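Section 7: Wiring up the Ladov arm

Okay, this is the part where your desk starts looking like mine. I've set up the Ladov kit in two different rooms now, and the cabling always takes longer than bolting down the arm, so grab a coffee first.

1. Find the network switch and put it somewhere flat, with its row of ports facing you. I don't screw mine down until everything works.

2. Push the round power plug into the back of the switch. Keep the other end out of the wall for now!

3. Run one Ethernet cable from the switch to the Privgate controller box. Any port is fine (I tried them all). You want to feel a click.

**Caution:** check which power adapter you're holding before you plug anything in. The one for the controller has "Brunon" on the label, and it's the wrong one for the switch.

4. Leave the blue Ethernet cable loose until the Quinlan software asks for it. I plugged mine in early the first time and spent an evening restarting things. 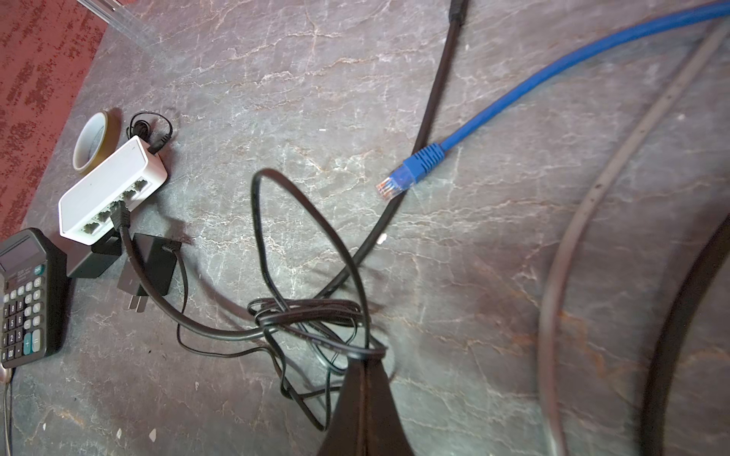

5. Now power up the switch, then the controller, and wait for the Quinlan start page. Mine took 14 seconds.

6. Plug in the blue cable when you get the prompt, and click Pair.

**Note:** if you see error 267, pull the blue cable, wait a moment and pair again. It has cleared up for me every time.

7. Try the "pick up cable" demo at the slowest speed, with your hand near the stop button. It's so much fun to watch!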